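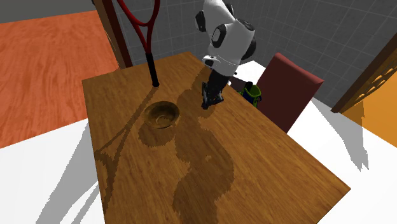 Jytte Arnardóttir

The first big batch of the Skotham collection is in, and I've been grinning at my screen all week! We now have 2,555 demonstrations of tabletop handling, all recorded in simulation, and every one of them was steered by a person from start to finish. The learning system gets to see what the arm's cameras saw along with each small move the operator made, and from that it has to work out how to do the job by itself.

Our tabletop is a wooden one in a furnished room, and the things we ask the arm to deal with are a mixed lot. A bowl or a racket is one kind of problem. A syringe is quite another – it's slim, it likes to stand at an angle, and the fingers have to close on the barrel without much room to spare.
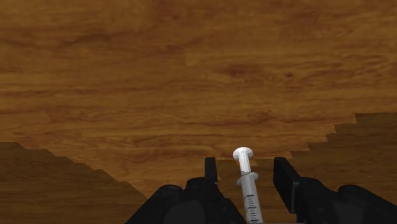 I spent a long afternoon replaying grasps from the gripper's own viewpoint, and the variety is wonderful. Some operators come straight down, others creep in from the side, and a few stop and correct themselves halfway. We're keeping the corrections! Rotmont, our earlier set, had almost none of them, and the policy we trained on it had no idea what to do after a near miss.

Lighting changes between sessions too, so the shadows on the wood land in all sorts of places.

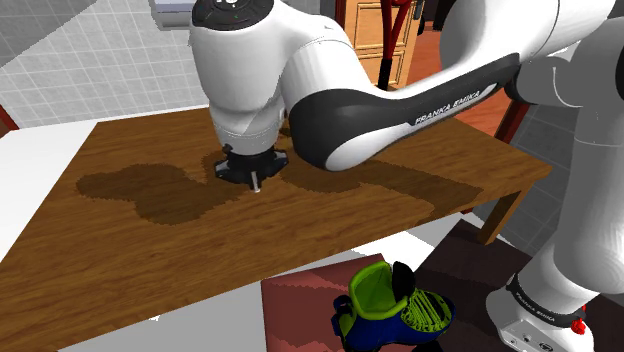 Next up is a second round with 17 new objects and 50 demonstrations for each. Ladefoged is rewriting the replay viewer so you can step through all the camera views together, which will make checking so much faster. If you'd like a turn at the controls, write to me by the end of the month and I'll set you up with a practice session.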